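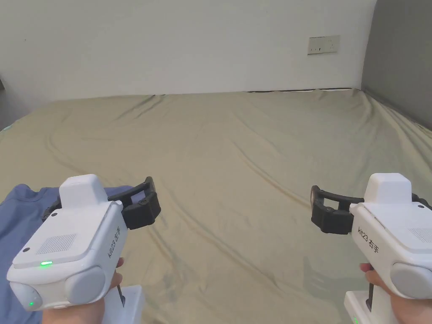
Pale sage-green sheet on the large bed.

31 March 2024
Textile care laboratory, Arnard building
Subject: shrinkage of cotton sheeting on first laundering

The purpose of this entry is to record the results for the undyed sheeting received from the Somboon mill, and to note two changes to the working method. Results for the dyed lots are kept on separate pages and are not repeated.

The roll was left open on the conditioning rack overnight at the standard temperature and humidity. A piece weighing 790 g was cut from well inside the roll, avoiding the first turns, which carried a hard crease. The cut edges were overlocked on the small machine. The tension on the looper thread had been set too high by the previous user and was corrected before sewing. Colleagues are asked to return the dial to the center mark when they finish.

Reference marks were sewn with red polyester thread at a distance of 1000 mm along the warp. The laundry pen was not used. In the October series the ink spread into the yarn and the edge of each mark could be read in two different places, so that readings by two people did not agree. The thread marks take longer to place but can be read cleanly.

Wash: normal cotton program, reference detergent without brightener, ballast added to make up the load. Tumble dried to the end of the cycle, then laid flat on the conditioning rack for the same period as before. The piece was not ironed or pulled by hand.

Warp distance after drying: 943 mm
Warp shrinkage: 5.7 percent
Weft: not reported, see below

The warp figure is higher than the mill's declaration, which allows 5 percent. It is consistent with sheeting that has been stretched lengthwise on the finishing frame and not relaxed afterward. The pick count before washing was 64 to the inch. It should be taken again on the washed piece, away from the overlocked edges.

One of the weft marks pulled out during the wash and the remaining pair is not sufficient for a result. The thread end had not been knotted. A second piece is to be cut from the same roll and the weft measured in full.

The second change concerns the softener. The Rernomix product was left out of this run and will be left out of all first-wash tests from now on. It affects the hand of the cloth and makes the piece more likely to slide on the measuring table - a small matter, but it has caused repeat readings. Softener may still be used for the separate series on handle.

Note on the dryer: the lint screen on the Brevo unit was half full at the start of the run. It was cleaned, and the door seal wiped. The exhaust temperature then held steady. The screen log has no entries for the last two runs, and these should be completed by whoever carried them out.

Still open:
Second piece, warp and weft.
Pick count after washing.
Ask the mill whether the declared value refers to line drying or tumble drying.
Order red thread, one cone left.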